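Ondeck《Grukholm》“深井”更新定档10月 全平台同步上线

新增3张地图、11把武器，旧存档可以直接继承 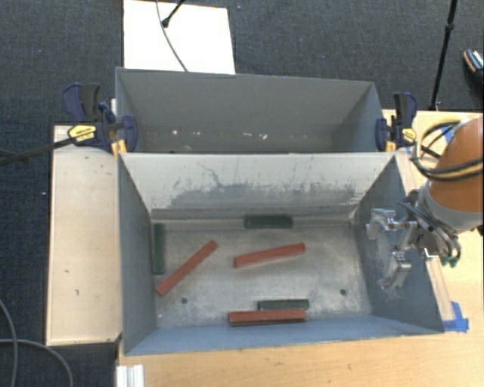
总算把继承存档这件事写进公告了，我上个赛季的仓库差点白刷，希望这次别再改口——论坛用户“半桶水”在预告帖下面这样留言。Ondeck的答复是：不改口。旧存档全部继承，仓库、图纸、称号都在，唯一例外是测试服角色，测试服角色不迁移。

2019年5月10日，Ondeck公布旗下合作射击游戏《Grukholm》的下一个大型更新，名称“深井”。10月上线，PC与主机同一天。已购买本体的玩家免费获得，无需季票。具体日期稍后公布，会提前在启动器里推送。

更新内容先说重点，完整补丁说明临近上线再放。

地图。新增3张，全部位于Grukholm北区地下。第一张“排水层”，窄，近战多，适合两人小队。第二张“配重间”，有一段升降平台战，平台中途会停，停在哪层由房主的难度决定。第三张是突袭地图，需满编队伍，首周不开放匹配，只能自行组队，第二周起开放匹配。三张地图都支持断线重连，重连后保留弹药和护甲，不保留临时增益。

武器。新增11把，其中7把可在普通模式掉落，其余只在突袭里出。突袭武器可以交易吗？不可以。这个问题被问得最多，所以直接写在这里。同队玩家之间有短暂的转让时间，过了就绑定。老武器方面，霰弹枪远距离伤害下调，连弩换弹加快，步枪不动。之前社区反映的“开镜后准星向左漂”已经定位，问题出在高刷新率下的动画插值，会和更新一起修掉，如果来得及就提前用热修补丁放出。

联机。联网组件由Fodance提供技术支持，新版本换了一套区域匹配逻辑。简单说：先看延迟，再看等级，最后才看语言。以前是反过来的，深夜排队久基本就是这个原因。东南亚玩家会连到新的节点，节点名Chaiyaporn，现在已经在测试服可选，正式服要等10月。测试期间偶尔会显示成“未知区域”，不影响连结，重进大厅即可恢复。

跨平台组队这次也开。主机玩家可以在设置里关闭，默认是开着的。键鼠和手柄在合作模式里混排，竞速榜单则分开统计，避免争议。好友列表需要绑定Ondeck账号，没绑定的照常玩，只是看不到其他平台的好友。

修复清单（部分）：
修复了换装界面快速点击会吞掉染色剂的问题，被吞的染色剂会补发到邮箱
修复了结算时队友掉线导致全队没有经验的问题
修复了“旧站台”货梯门口敌人卡在墙里、波次无法推进的问题
修复了图鉴漏掉两条敌人资料的问题，已解锁的玩家登录后自动补上
修复了繁体中文界面部分按钮文字重叠
修复了切换到窗口模式后鼠标移出屏幕的问题
调整了背包排序，新获得的物品默认排在最前
调整了语音聊天的默认音量，原来太小

本次补丁一共处理了1,228条玩家反馈，重复提交的已合并。还没处理完的主要集中在两块，一是录像回放，二是旧显卡上的阴影闪烁。回放功能先不承诺，阴影闪烁会继续跟进，受影响的玩家可以暂时把阴影质量调到“中”。

难度也动了。噩梦难度的敌人血量下降，但刷新频率上升，整体节奏会比现在快。单人进入时不再按双人血量计算，这是旧规则遗留，早该改的。新手引导重做，跳过引导的玩家同样拿得到引导奖励，老玩家登录后补发一次。

关于收费。“深井”本身免费。同期会上架一套外观包，只有外观，没有属性，价格上架时公布。现有季票持有者直接获得这套外观包，不用另外购买。不会出随机箱子。

测试服安排：地图“排水层”今日起开放试玩，启动器右上角切换分支即可，第一次切换需要重新下载一部份文件，建议预留磁盘空间。另外两张地图稍后加入。测试服进度随时可能清空，请不要当正式存档来玩。发现问题请用游戏内的反馈按钮提交，附上日志，光说“卡了”我们真的查不到。

主机端暂不开放测试服。预下载会在上线前开启，PC和主机同时。更新后旧版本客户端无法联机，单人模式不受影响，但建议也一并更新，否则新图纸会显示为空白图标。

关于《Grukholm》
《Grukholm》是Ondeck开发并发行的合作射击游戏，背景设定在一座废弃的北方矿业城市，支持单人及多人游玩，现已登陆PC及主机平台。

关于Ondeck
Ondeck是独立游戏开发与发行商，专注合作类游戏。

媒体素材
标志、截图、预告片及武器说明文档可在Ondeck官网媒体页下载，转载请注明出处。需要测试服媒体权限的，请在申请表里写明平台和账号，收到后按顺序回覆。

联系方式
Ondeck 媒体联络组
请通过官网“媒体”页面的表单提交采访及试玩申请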